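# Review: the Sevstead rule cards for teleoperation tables

I bought the card set in April for our room, where people lead two arms by hand controllers and the arms do small kitchen tasks. 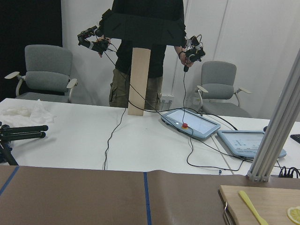
The set is made by Sevstead and comes as 24 cards on a ring, plus a thin booklet. Each card has one rule in large letters on the front and a short explanation on the back. It is meant for small groups who already have a risk assessment and need something that a person will read before the first run of the morning. It does not replace the assessment, and the booklet says so on its first page, which I liked.

I must say first what I expected. Before this we used the Tradden checklist, a printed document that we kept in a folder. It is correct, I think, but it was written for a factory cell with a fence. Half of the lines ask about gates and light curtains. My colleague Getsemaní Zavala marked these lines "does not apply" every morning until she stopped reading the other lines too. I did the same.

## What is good

The cards on the stop button are the best part. Card 3 says that the pendant with the stop must lie where the operator can reach it without taking a step. Card 4 says that if there are two pendants, everybody in the room must be able to say which stop belongs to which arm. We tried this as a test. I asked Getsemaní and she answered at once, then she asked me and I pointed to the wrong one. We now put a strip of colored tape on each pendant and the same color on the base of its arm.

Card 9 is about cables. It asks you to follow every controller cord with your finger from the hand to the plug before power is on. It takes over a minute, and I was impatient with it in the first week. But a controller cord that lies on the table can catch on a pendant or a tripod leg, and when the operator lifts the hand, the cord pulls. I have kept this rule.

I also find useful the cards about the operator's body: where to stand, to move chairs back before starting, and to put both controllers down before talking to somebody. The last one sounds too strict. Try to count how many times you make a gesture when you explain something.

For food tasks there are only two cards. They say to use plastic tools where the task allows it, and to fix or clamp the board if the task includes pressing. Good advice, but short. I wanted something about juice on a paper covering, and about how often to change the paper. With lemon we change ours after every session. This is our own rule, and I wrote it on the blank card at the end of the ring.

## What is less good

The order is strange. Workspace marking comes on card 23, after the cards about shutting down. Marking the area with tape should be done before anything moves, so it should be near the front. You can open the ring and change the order, but then the numbers do not match the booklet.

The English on the backs is sometimes heavy. "The operator shall be cognizant of residual motion" can be "Wait until the arm has stopped." I am not a native speaker, and several of our operators are not either, so we put stickers with simpler sentences on six of the cards.

The speed limits are left blank for you to fill in. I understand why, since the arms are different, but there is no guidance on where to find the value. We took ours from our own risk assessment. A new group may write down any number that feels slow.

The ring is weak. Ours opened by itself twice. Fanni Erdős replaced it with one from a hardware store.

## Compared with others

I have also seen the Gough poster, which is cheaper and hangs on the wall. It is fine for visitors, but after a few days the eye does not see it any more. The Allel app asks you to confirm each point on a phone, and I do not want a phone in the hand of a person who is about to pick up two controllers. Cards can be read aloud by a second person, and this is how we use them.

## Who should buy it

If your table has no fence and people stand close to it, buy the set, move the tape card to the front and change the ring. If you work with a fenced cell, the Tradden list fits better.

I give it four of five.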